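Bomstead Folding Table: Owner's Guide
Section 5. Setting Up and Levelling the Table
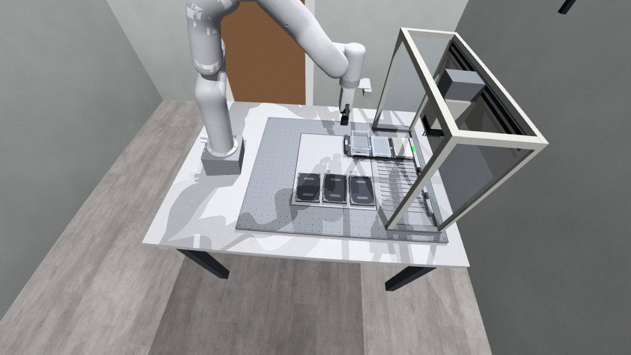
5.1 Before you begin
The table must be assembled by two adults. Keep all packing until the work is complete.

5.2 Procedure
1. Lay the top face down on a clean blanket.
2. Open each leg until the catch clicks.
3. Turn the table upright — do not drag it.
4. Adjust the feet until the top is level, then tighten the lock nuts with the 11 mm spanner.
5. Check the nuts again after 30 days.

Note: On carpet, fit the wide feet supplied in bag 16.

Caution: Keep fingers clear of the hinges. Do not sit or stand on the table.

Spare parts may be ordered from the Canow service desk.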